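Vernow Project — Disassembly Methods Working Group
Minutes of the May meeting
Held in the second-floor meeting room, Bickerstaff Building. Called to order at 9:30 a.m.
Chair: Liam Sowerby

1. Minutes of the previous meeting
Approved with one correction. Under item 4, "Catosby arm" should read "Catosby gripper." The action on storage for wrist video was carried over.

2. Data collection to date
The Chair reported that the teleoperated set now holds 2858 segments taken from desktop computer teardown sessions. Of these, 878 have been labeled by hand with a step name, a contact point and an end state. The rest carry operator notes only. Labeling of the cable segments is behind schedule, and the group agreed that these will be handled before any more segments of screw removal are taken up.

3. Cable step: results from the wrist view
The group reviewed the revised method for the cable step. Under the earlier method, the model was given the overhead view alone and asked to choose a grasp point on a connector. Under the revised method it receives the wrist view as well, and it must first say whether the connector is attached or free before a grasp point is accepted. The loose blue SATA lead was used as the working case, together with the power wiring that crosses the lower part of the board.

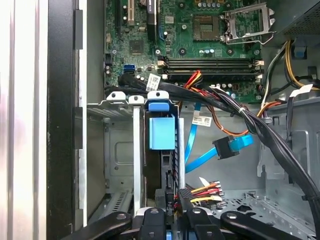

Flirnix asked by way of the remote link whether the attached-or-free label could be trusted when a connector is partly hidden behind other wiring, and held that a third label, "cannot tell," ought to be allowed. The point was discussed at some length. Members noted that annotators had been forced to pick one of two labels and had disagreed most often on exactly these segments. It was also noted that a third label would make the present scores hard to compare with the earlier ones. The Chair ruled that the third label be added for new segments, and that a set of 15 sessions be labeled both ways so that a comparison can be made.

On the results themselves, the revised method chose an acceptable grasp point more often than the earlier one in every session held back for testing. The gain was smallest where several wires of the same color ran together. The group did not consider the number of test sessions large enough for a firm claim and asked that the draft report say so plainly.

4. Drive step
The Chair presented the plan for the drive step. The hard disk drive and its caddy are to be treated as one object until the caddy has cleared the bay — the earlier practice of labeling them apart had led the model to place grasp points on the rail. Sessions in which a person's hand is near the drive will be kept in the set and marked "assisted," and will be scored apart from the others. 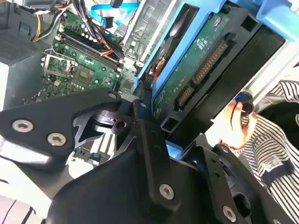
Annotators will record the tilt of the drive as one of three classes: flat, on its side, or between the two. A finer measure was considered and set aside for the present. It was further agreed that both connectors on the drive be labeled separately, even in segments where the gripper does not approach them.

A trial of the drive step will run for up to 7 sessions before the labeling guide is fixed. The request to extend the trial to laptop computers was not taken up.

5. Labeling guide
The current guide uses "clip," "latch" and "tab" without setting them apart. The wording is to be settled before new annotators begin. Until then, "latch" is to be used for memory slots and SATA connectors only.

6. Actions
Add the "cannot tell" label to the annotation tool.
Select the sessions for double labeling and send the list to all members.
Revise the results section of the draft report — Chair.
Circulate new wording for the labeling guide.
Storage for wrist video: carried over again.

7. Next meeting
To be held on a Friday in the same room, at the same time. Comments on the draft report should reach the Chair before then.

The meeting closed at 11:10 a.m.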